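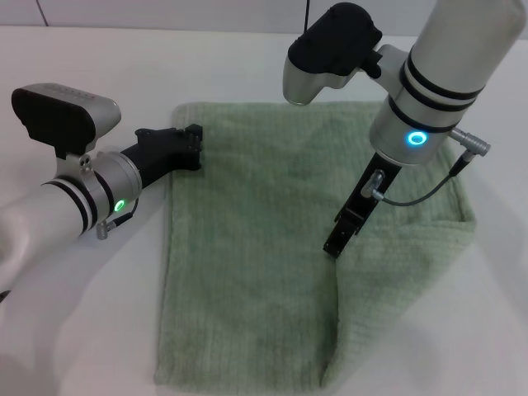
Is it worth paying for a chamber of trade membership if you're a two-person firm?

Only if you'd use it at least once a month, and most small firms don't. Go to a couple of open events as a guest first, and ask for the full price in writing before you sign.

Business Networking board > Memberships and events
Thread: Sarthorpe business association, joining fee

brackenhill
Posted August 28, 2026

The above is the stock answer from the board guide and I'd like something less stock. We're a two-person bookkeeping firm on the edge of Sarthorpe. The association has offered us a "founding partner" place, which seems odd for something that's been going since before we moved here. It comes with a listing, a seat at the annual dinner and "priority access to visiting delegations". The last delegation I can find any trace of came from Jõgi in February, and all I can find about it is a group photo and a paragraph saying the speeches were warmly received. Has anyone here had a single invoice paid as a result of one of these evenings?

pennyfarthing_ltd

I was at the Jõgi one. There were 14 of us from local firms and the visitors were perfectly nice. We had a welcome, then a reply to the welcome, then someone from the council, then the vice-chair thanking the person from the council. By then the food had gone. I gave out cards and have heard nothing since. I wouldn't call it a con, but I wouldn't call it trade either.

oldmillsupplies

Bit harsh. These things are slow. I've been a member for six years and got two regular customers out of it, both from sitting next to the right person at the dinner. You can't judge it on one evening.

brackenhill

Two in six years, though. What did the six years cost you?

oldmillsupplies

Less than I spend on the van. And one of those customers has been with me for most of that time, so I'm well up on it. It depends on what you sell. Packaging is easy, everybody needs it. I can see bookkeeping being harder because people don't change bookkeepers over a pudding.

quillandco

"Founding partner" is just the middle tier with a new name. Until last year it was called "associate plus". The benefits are the same ones, word for word, apart from the delegations line. Ask them what "priority access" means. I did, and was told it meant the email goes out to you first. First by how long, I asked. No reply to that.
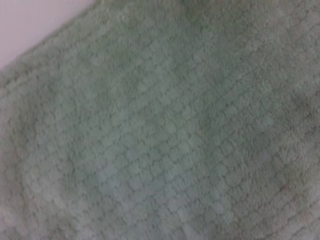
Green cloth, close up.

tarnside

We're over in Sullthorpe and our lot run it differently, so for comparison: no dinner, no tiers, one flat fee and a breakfast in the library meeting room. Whoever turns up says what they're looking for and what they can offer, and then everybody goes to work. No speeches. I've had more from that in a year than from 3 years at Sarthorpe. It's scruffy and the coffee is dreadful but people do ring you back.

oldmillsupplies

Sullthorpe is also half the size and you all knew each other already. I'm not sure that proves much.

tarnside

Fair, we did know each other a bit. I still think the speeches are the problem. If the main record of an event is who was "honoured to address" it, then the event was for the people addressing it.

pennyfarthing_ltd

Worth adding that the sign-up now goes through Clustik and it renews itself unless you cancel in writing. I missed that and paid for a second year I didn't want. The office did refund me, after up to 6 emails depending on whether you count the out-of-office ones. Read the bit under the tick box.

brackenhill

Thanks, that's the kind of thing I was after. I've just looked and the renewal line is there, in grey, below the button.

quillandco

Are they still claiming the members' directory gets "significant international interest"? I asked for the visitor figures in the spring and was told they were being reviewed.

oldmillsupplies

I do think there's a habit on this board of treating every chamber as a racket. The people who run ours give up a lot of evenings. They aren't getting rich off your listing.

quillandco

I didn't say racket. I said I asked for a number and didn't get one. They can be decent people giving up their evenings and the directory can still be something no customer ever opens. I'd happily be shown otherwise.

brackenhill

I've written back to say we'll come to the next open evening as guests and decide after that. They replied within the hour to say the founding rate closes at the end of the month — which makes me less keen, if anything. Will report back if we go.

tarnside

It closed at the end of the month when they offered it to me as well. Come and have a bad coffee with us before you pay anybody.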